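Kettunen Hall: Ceiling and Lighting Gallery

Posted 12/29/24 by Lauri Rantala

Kettunen Hall is a single-story metal building on the east side of Nosel. It was put up as a parts store and stood half used for a long time before the current tenants moved in last April. Most people who come through it look at the benches and the shelving. This page is for those who asked about what is over their heads – the panels, the lights, the cable routes – and for anyone fitting out a similar shell.

The gallery used to run to many more pages. The older sets, taken while the floor was being sealed, have moved to the archive under Vura, the name the building had on the first drawings. If you have an old link to one of those, swap the name in the address and it should work. The captions there are mine too and I have not gone back to correct them.

A few notes first.

The building has 826 square meters of floor. The ceiling is the underside of the roof deck, left open and painted white. We looked at a suspended tile ceiling and got a price for it from Jidum, who also did the doors. The price was fair. We decided against it on account of access. Every time a circuit is added, someone has to get up there, and tiles get broken or put back dirty.

Paint was the slow part. The ribs in the deck hold dust, and the first coat did not take well on the sections over the old loading door. Mircea Bălan went over those by hand with a brush and a long pole. The rest was sprayed. It took 288 liters in all, including the beams. The color is a plain flat white and there is nothing special about it. Touch-up cans are on the bottom shelf in the paint cupboard, marked with the date they were opened.

Cables come in at the meter room and go up the wall to ceiling height. The total length pulled so far is 1181 meters. Lighting and power are on separate routes where there was space for it. Mebrat Sisay keeps the circuit list, and there is a printed copy inside the door of the main panel. If you change anything, write it on the printed copy first. She updates the file from that.

The lights are switched by row. For general work the rows over the benches are enough, and the rest can stay off during the day. The old fittings were tested before they were taken down, and the ones still good went to the storage shed. There was some discussion about keeping them in place. The new ones start at once in cold weather, which settled it.

Cleaning is done once a year from a rolling tower, starting at the far wall. Dust lies along the conduit more than anywhere else. A dry cloth is fine for that. Please do not use the pressure washer indoors again.

Ceiling and lights 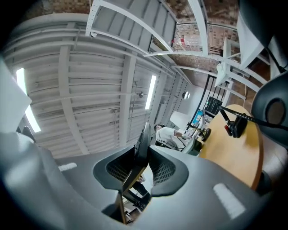 White corrugated panels with the conduit running along the ribs, two of the long fluorescent lights, and the perforated cable tray.

Tuulikki Koskela: We left our roof deck open as well and I would do it again, but the noise in heavy rain is more than we expected. Did you put any insulation between the deck and the outer skin, or is it bare all the way through?

Lauri Rantala: There is insulation above the deck, put in by the previous owner. Rain is still loud. We stop phone calls when it gets bad.

Norbert Vincze: What spacing did you use for the tray supports? Ours sagged after a year, although we had put more in it than planned.

Lauri Rantala: I would have to measure. Mebrat has the drawing and I will ask her after the holidays.

Other pages in this set

Floor and drains
Doors and loading side
Meter room
Benches – 209 pictures, slow to load
Vura archive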